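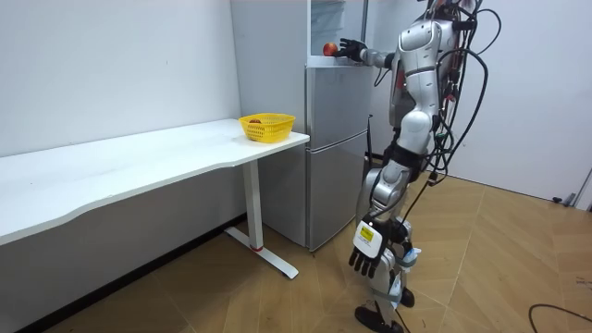
Figure 1. Humanoid robot reaching toward an apple in the upper compartment of a refrigerator.

Heat Loss Through Replacement Windows in a Single-Story House
Samran Saengthong
Supervisor: Kirsten Bisgaard

1. Background
The Skernov house has its original single-pane wood windows on the north side. The owners plan to replace them and asked whether the added cost of triple glazing would be justified. This project compared two products under the same indoor conditions: the Tilamitz double-glazed casement and the Jatalier triple-glazed casement.

2. Method
One window of each type was installed in March in adjoining bedrooms of equal size. Both openings face north and have a combined glass and frame area of 3 square meters per room. Surface temperature was recorded at the center of the glass, at the lower corner and on the sill. A Hrytsenko data logger stored the readings for 200 hours, with the thermostat in both rooms held at the same setting and the interior doors closed. Readings taken on Thursday morning, when a bedroom door had been left open, were removed before analysis. The final data set contained 1,118 readings.

3. Results
The center of the triple-glazed unit stayed warmer than that of the double-glazed unit throughout the test – the average difference was roughly 4 degrees Fahrenheit. At the lower corner the difference was much smaller. Condensation formed on the lower edge of the double-glazed unit on the coldest nights and had cleared by midday. No condensation was noted on the other window.

4. Discussion
The corner readings suggest that the frame and the spacer account for a large part of the remaining heat loss in both products. Sealing between the frame and the rough opening was done by the same installer, but it was not tested for air leakage. A blower door test would be needed to separate the two effects. The sill sensor in the second bedroom was also mounted slightly closer to the wall than planned, and its readings should be treated with caution.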